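Jandari Shelf Cart, Dark Weave

Item 603. Sold by Skemano.

I bought my first Jandari for myself, before we ever sold them, so you're getting the long version here. I wanted somewhere to put a toaster oven that wasn't my one decent stretch of counter, and I'd already tried a folding table (wobbly) and the top of a bookcase (too high, I burned my wrist). The Jandari is a metal shelf cart with a dark wicker pattern, and it looks a lot more like furniture than the chrome racks do. I've had people ask if it's meant for plants. It can be for plants!

Mostly, though, folks buy it for a small oven, and that's how we use ours in the back office.

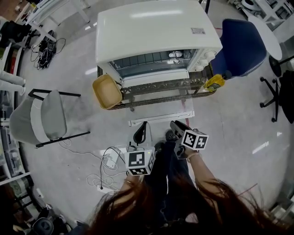 I like having room beside the oven for the stuff that goes with it. The baking tray stays on the cart, and so does the oil, so I'm not walking back and forth to a cupboard every time In-ho So decides the whole office needs toast. He's at the cart more than I am, to be fair. Suryani Sopacua uses hers at home as a coffee station and says she'd never give it back.

A few things I get asked a lot:

Does the oven come with it? No, sorry, just the cart. Measure the feet on your oven as well as the body, and leave space around it the way your oven's booklet tells you to. Those sides get hot.

Can I keep the tray on it? Sure. Let it cool first if you've got anything plastic nearby.

What about crumbs? They do get into the weave pattern. I use an old soft paintbrush and then a damp cloth, and it takes me 2 minutes. Please don't use steel wool on it, I did that to a sample and the finish went cloudy.

Which way should the oven face? Whichever way lets the door come all the way down without bumping a chair. I face mine along the open side of the room, with the knobs where I can reach them without leaning over the glass.
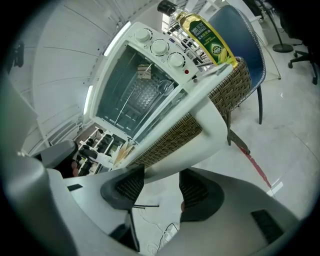
Now for putting it together. The Jandari comes flat, in one box, with a hex key and a bag of bolts. Leave all the bolts a little loose until the shelves are on, then go back and tighten them. I did it the other way the first time and had to take the whole thing apart again, on the floor, at dinner time.

If you're stuck between this one and the Baek, the Baek is narrower and fits better in a hallway, but I wouldn't put an oven on it. The Tudach is the big one, great if you have the space (I don't).

Width: 80 cm
Finish: dark, wicker pattern
Assembly: yes, hex key in the box
Oven, tray and oil: not included

Returns are fine for 100 days, as long as you've kept the bolts. Spare bolt bags are on the parts page, under the same item number as the cart.

Page updated 28 November 2021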